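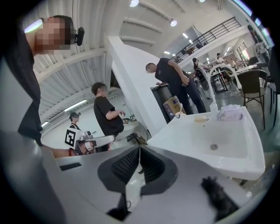
Netby Shared Sinks Inventory, Version 2

Summary

The Netby Shared Sinks Inventory is a table of items found on and beside shared sinks in community buildings. It covers the sink ledge, the basin, the floor next to the sink, and the waste bin nearest to it. The inventory contains 2,230 records from six buildings and is published in two files. Each record describes one item at one visit.

The inventory was prepared by the Skamilholm Office for Shared Premises for people who plan, stock, and clean rooms used by several groups in the same week. It may also be used in teaching and in studies of household and communal storage.

Contents

items.csv
One row per item per visit. This is the main file.

rooms.csv
One row per room, with the number and type of basins, the faucet shape, and the position of the nearest bin.

The two files are joined on room_code. Both are encoded in UTF-8 and use a comma as the separator. Empty cells mean that the value was not recorded. The word "none" means that the surveyor checked and there was nothing to record.

Fields in items.csv

room_code: short code for the room, beginning with the first two letters of the building name
visit: visit number for that room, starting at 1
item: everyday name of the item, in the singular (cup, sponge, tray, bottle)
item_class: washing, drinking, storage, waste, packaging, personal, or other
zone: ledge, rim, basin, floor, or bin
color: main color, one word where possible
material: completed only when the surveyor handled the item or could read a label
order_on_ledge: position from left to right as seen by a person standing at the sink
fixed: yes if the item is attached to the wall or sink, otherwise no
note: free text

Fields in rooms.csv

room_code: as above
building: name of the building
basins: number of basins in the room
basin_material: ceramic, steel, stone, or unknown
faucet_shape: straight, low curve, or high curve
bin_height: low (below the knee), middle, or tall (above the knee)
bin_side: left, right, opposite, or elsewhere
comment: free text

How the records were made

Surveyors visited rooms during ordinary opening hours and did not ask for them to be cleared beforehand. Kolbrún Hviid and Grímur Oddsson wrote the survey form. Visits in the Jidenby buildings were carried out by Malou Thoroddsen, and the remaining buildings were divided between the authors of the form.

The surveyor began at the left end of the ledge and worked to the right, then recorded the rim, the basin, the floor, and finally the bin. Items were not moved before they had been entered. Anything standing inside another item, such as a brush in a cup, was given its own row with the container named in the note field.

Waste already inside a bin was not listed item by item. Cardboard boxes left beside or leaning against a bin were listed, with the class "packaging" and the zone "floor." Earlier surveyors had treated such boxes as waste and omitted them, so the Version 1 figures for packaging should not be compared with those given in this release.

Items carried by people in the room were excluded, as were clothing and bags. Where a room was too busy for the surveyor to reach the sink, the visit was postponed.

Rules for naming items

Surveyors used the plainest name that fit. A container whose purpose could not be established was entered as "container," with its shape and color in the note field. It was not to be entered as a soap dish, caddy, or tray on the strength of its position alone. The same rule applied to cups: a cup is a cup whether it is used for drinking, rinsing, or holding other things, and its use is recorded in item_class only if a person in charge of the room confirmed it.

Sponges and cloths are separate items. A sponge with a scouring side is still "sponge." Steel wool is "scourer."

Color names were taken from a short list kept with the form. Lavender, lilac, and light purple were all entered as "lavender" in this version. White and cream remain separate, although agreement between surveyors on these two was poor in the Çetinkaya annex, where the lighting is yellow.

Quality checks

Kolbrún Lauritsen compared the paper forms with the typed tables. Differences in spelling were corrected without a note. Differences in zone, color, or class were returned to the surveyor, and the note field of any changed row begins with "amended."

A second surveyor repeated part of the October visits independently. Disagreement was most frequent between "rim" and "ledge," particularly on large ceramic basins where the ledge continues into the rim without a visible step. Users who do not need the distinction are advised to merge the two values.

Known limitations

The records show what was present at the time of each visit. They do not show how long an item had been there, who had placed it, or whether it was in use. A sponge recorded at two visits to the same room may or may not be the same sponge.

The buildings were selected by agreement with their managers and do not represent communal buildings in general. Rooms with a single basin are underrepresented. Kitchens used for commercial catering were not visited.

The material field is empty in most rows and should not be used for totals. The order_on_ledge field is unreliable where the ledge turns a corner, and in those rooms the comment field of rooms.csv gives the starting point used.

Changes from Version 1

The zone "rim" has been added.
Packaging on the floor is now recorded.
The field formerly called position has been renamed order_on_ledge.
Rooms in Jidenby have new codes. The old codes are kept in the comment field.
Duplicate rows from the first visit to the Çetinkaya annex have been removed.

Use and citation

The inventory may be copied, altered, and redistributed, provided that the source is named and any changes are stated. The managers of the buildings have asked that room codes not be published together with street addresses.

Suggested citation: Skamilholm Office for Shared Premises, Netby Shared Sinks Inventory, Version 2, released 12/05/2018.

Maintenance

Corrections should be sent to Cameron Kerr at the Skamilholm Office for Shared Premises. Please give the room code, the visit number, and the text of the row as it stands. Accepted corrections are entered in the next release and listed under the changes for that version.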